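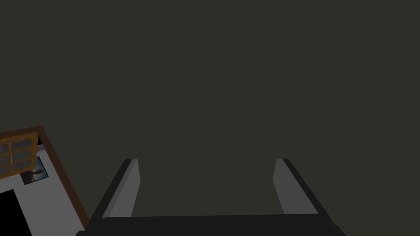

How I started to write down what I listen to

Last January I bought a plain notebook and decided to write one line for every album I play from the first song to the last. I don't count single songs, and I don't count albums which I leave in the middle to answer the phone. My friend Haziq Wattimena says this is homework and not a hobby. Maybe he is right, but I am now in my second notebook.

The rule is simple. I write the name of the band, the name of the album and one sentence of opinion. I don't give points. When I was younger I gave points to everything, and later I could never understand why one record had eight and another only seven and a half.

My music player tells me that I have 3,405 songs on it. Before the notebook I believed that I knew them all. Then I noticed that I was always coming back to the same 20 albums, mostly doom and the slower kind of black metal, and that some of the others I had bought and played only once. I felt a little ashamed of this, I must say.
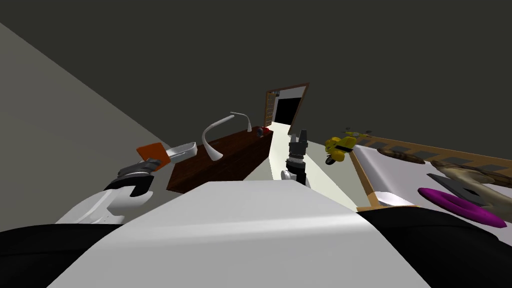 What I found again

The best surprise was the second album by Trullholm. I bought it at a concert in a very small club, together with Lingyun Lu, who liked the shirt more than the music. At home I found the drums too loud and put it away. Now I have played it four times in one month, and the long song at the end is one of the most beautiful things I own. The drums are still too loud.

Kocsis was the opposite case. I remembered their first record as fast and wild, and for years I recommended it to everybody. In the notebook I wrote only "too long, good guitar in the middle". I am sorry, Yutong, I know you bought it on my advice.

Then there is Prilevero, who made only 500 copies of their demo. Wanting Cui lent me hers - with many warnings - and I gave it back after two evenings. It sounds as if it was recorded inside a cupboard, and I would like to hear it again.
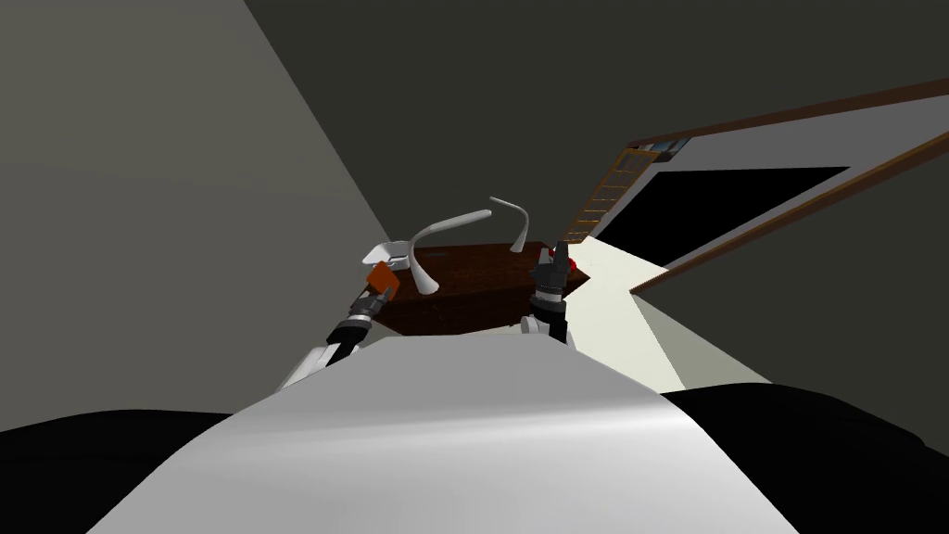 What comes next

I want to finish the letter M before the summer, which means 27 albums more. After that I will perhaps make a list of favourites, but without numbers, only in the order of the alphabet. Zixuan Ye has asked me to bring the notebook when we drive to the festival in Clinstead, so that we can choose the music for the car from it. I have agreed, but he is not allowed to write in it.

If you keep something similar, please tell me in the comments how you do it. I would also be glad of suggestions for doom bands with a good singer, because under that letter D my shelf is quite thin.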